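Student Project Report
Evaluation of the Barkaveo Two-Finger Gripper Kit for Household Fabric Tasks
Submitted November 20, 2025

1. Purpose

Our group was asked to review one commercial kit and report whether the department should buy more of them for the second-year lab. We chose the Barkaveo kit, sold by Jastia. It is a parallel gripper with two flat fingers, a wrist camera, a control box and a software package called Sterine. The kit sells for 1,528 dollars without the arm. We used the arm already in the lab.

Jastia advertises the kit for "home and soft goods." Most of the lab exercises so far use blocks and cups, so we spent our time on cloth.

2. What comes in the box

The gripper arrived assembled. The finger plates were in a separate bag with eight screws, two of them spares. The printed guide covers mounting and wiring well but has one page on software, and that page describes an older menu layout. We lost most of an afternoon looking for a calibration button that has moved to the settings tab.

The bolt pattern matched our arm. The cable is short. If the control box sits on the floor, the cable pulls tight when the arm is raised, so we put the box on a stool.

3. Method

We ran the kit on five fabrics: a dish towel, a cotton T-shirt, a bed sheet, a fleece throw and a thick plush blanket. Each one was laid over furniture by hand. The operator drove the arm with the hand controller, closed the fingers on the fabric, lifted it a short way and put it down in a new spot. Sterine recorded the wrist camera and the finger position for each attempt.

We made 500 attempts in all, split evenly across the five fabrics. An attempt passed if the fabric stayed in the grip from the lift to the release. We did not score how neatly it was placed.

4. Results

Of the 100 attempts with the plush blanket, 86 passed. That was the best result of the five. The bed sheet was the worst, mainly because the fingers slid over it when it was pulled flat. Once we started aiming for a wrinkle or an edge, the sheet improved, but we had already used up more than half of its attempts by then.

The T-shirt and the dish towel came out close to each other. With both, the usual failure was a grip on too little cloth.

Thick fabric has its own problem. The fingers gather a lot of pile at once, and the camera view fills up with it — the operator then has to judge the next move from the cushions or whatever else is still showing at the sides.

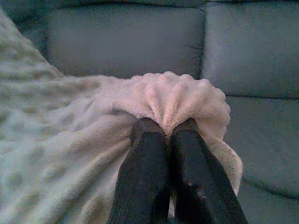 We found it easier to come in slowly with the fingers half open and close them over a raised part of the fabric. Closing at full speed tended to push the blanket away. The speed setting is saved per user in Sterine, so each of us had to change it separately.

5. Support and upkeep

We wrote to Jastia twice. The first reply came the next day and fixed the calibration question. The second, on replacement finger pads, sent us to a dealer named Makhubela, who had them in stock. The guide says to check the pads after 4,000 closings. We did not get that far and cannot comment on wear.

6. Recommendation

We recommend buying one more kit for next year, with the longer cable. The gripper is good enough for fabric exercises at this level. The software guide needs to be rewritten for our lab before a class uses it, and our group has started a two-page version, kept in the shared folder with the recordings.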